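Ticket 3621: Place-setting policy scores well offline, stalls on the bench
Project: Omness
Opened by: Heather Forsyth
Assigned to: Narayanan Kurian
Status: Resolved, one follow-up open

Heather Forsyth wrote:

Hello everyone, and sorry in advance for the length of this one, I wanted to get it all down while it was fresh. I have been training the place-setting policy on the full set of 200 demonstrations, the ones Shona and I recorded in December, and the validation loss looks lovely. It comes down smoothly and stays down. On the bench it is another story. The arms start out well enough, and then somewhere after the plate is down the right arm drifts toward the spoon, stops a little above it, and just hangs there. Sometimes it makes up its mind after a while and sometimes I have to stop the run. The left arm waits very politely the whole time.

Things I have already tried, so that you don't have to ask: restarting the control process, swapping the wrist camera cable on the right side, recalibrating both arms, and going back to the older checkpoint from Drelham. The old checkpoint hangs too, only a bit later. I would be so grateful for any ideas.

Narayanan Kurian wrote:

Thank you Heather, this is a wonderfully complete report and it saved me a good hour. Two questions to begin with. Are you running the whole action chunk before you query the policy again, or overlapping the chunks and averaging them? And could you look at how the demonstrations handle the spoon? I have a feeling that you and Shona may have different habits there.

Heather Forsyth wrote:

Overlapping and averaging, with the default weights. And oh dear, yes, I think you may be on to something. I sat down with a cup of tea and went through every episode. In 149 of them the right arm goes straight from the plate to the spoon. In the others it goes back up to a resting pose first and then comes down again. Those are mostly mine, I'm afraid! I was taught on the Crichton setup, where we always went back to rest between objects, and I suppose it stuck.

Narayanan Kurian wrote:

Please don't feel bad about it, both ways are perfectly good ways to set a table. The trouble comes when we average them. One predicted chunk says "go down to the spoon", the next one says "go up to rest", and the mean of the two is very close to "stay where you are". The validation loss won't show you this, as each chunk on its own is a reasonable match for somebody's demonstration. Jenő ran into something similar with the drawer task and he has a small script that plots the spread between overlapping predictions. If my guess is right you will see the spread jump just before each stall.

Jenő Boros wrote:

Script is in the shared tools folder, under chunk_spread. You need to give it the run log and the arm name. It assumes joint angles in radians, so check that first, I have been caught by it myself.

Heather Forsyth wrote:

Ran it on the three longest stalls and the spread shoots up in all three, just where Narayanan said it would. In the worst run the jump begins at step 1382 and the arm is at a standstill very soon afterward. I'm putting in some views of the bench with the place setting we use, so that Jessie can match the layout on her side.

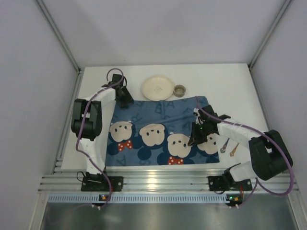
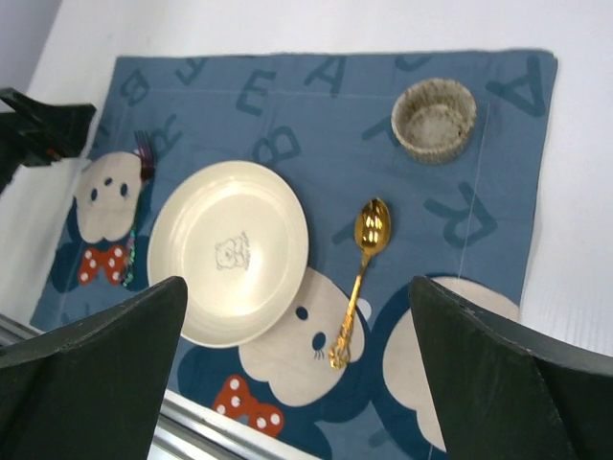
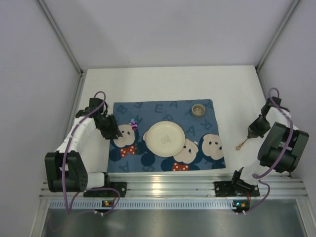 So my plan, unless anyone objects, is to do two things and to do them one at a time. First I will keep the same weights and turn off the averaging, running each chunk to the end before asking for another. Then I will turn the averaging back on and retrain on the direct episodes only. If both of those cure the stall, I think we can be fairly comfortable about the cause.

Jessie Halliday wrote:

No objection from me, and thank you for the pictures. Could you keep the starting positions the same for both tests? Last time we compared two settings I moved things in between and we could never untangle it afterward.

Heather Forsyth wrote:

Update, 31 January 2020. Both tests are done, same starting positions throughout. With averaging off, the long hang above the spoon is gone, though the motion is jerkier where one chunk hands over to the next, and I don't love the way the gripper comes down. With averaging on and only the direct episodes, the hang is gone as well and the motion is smooth. I much prefer the second one. The fork reach is a touch less reliable than it was, which I put down to having fewer episodes to learn from, but I haven't tested that.

Narayanan Kurian wrote:

Very nice work, Heather. I'm marking this resolved with the direct-only checkpoint as the default. Follow-up for Shona: please add a line to the recording guide asking people to go straight from one object to the next, and tag any episode with a return to rest so we can filter on it.

Shona Nisbet wrote:

Happy to. I'll tag the existing episodes too while I'm in there, and leave the follow-up open until the guide has been updated.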